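Can It Do My Laundry Yet?

Okay, new gallery! I've been asking the same question since I started this page (roughly 3000 of you read the dishwasher one, wow), and laundry is the chore I get the most mail about. Stavros Stergiou wrote in to say he'd pay 1000 dollars tomorrow for something that puts his kids' clothes away. Same, Stavros.

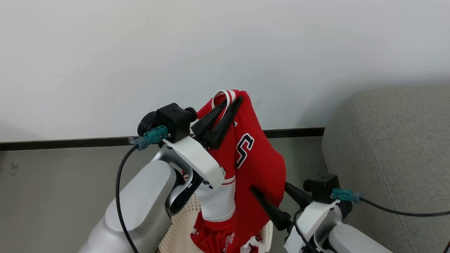 Clothes are the hard part of housework for a machine, much harder than vacuuming. A plate stays a plate when you pick it up, but a shirt turns into a new shape every time you touch it, and the rest of the pile likes to come along for the ride. Look how much of that red one is still down in the basket while the left gripper has it by the neckline – I can't tell from there where a sleeve would be, and I've been folding for years. Two arms do seem like the way to go, though. I can't fold a jersey one-handed either!

So, my verdict for now: picking up, getting there. Folding neatly, I'd still bet on my aunt. Matching socks, please don't ask. Arash Mirzaei thinks we're 3 years out from one you'd want at home, and I say longer, so we've got a dinner at Winwood riding on it.

Ironing gallery goes up in September. If you have a chore you want me to look into, leave it in the comments (Ezequiel, I already have yours, it's the litter box).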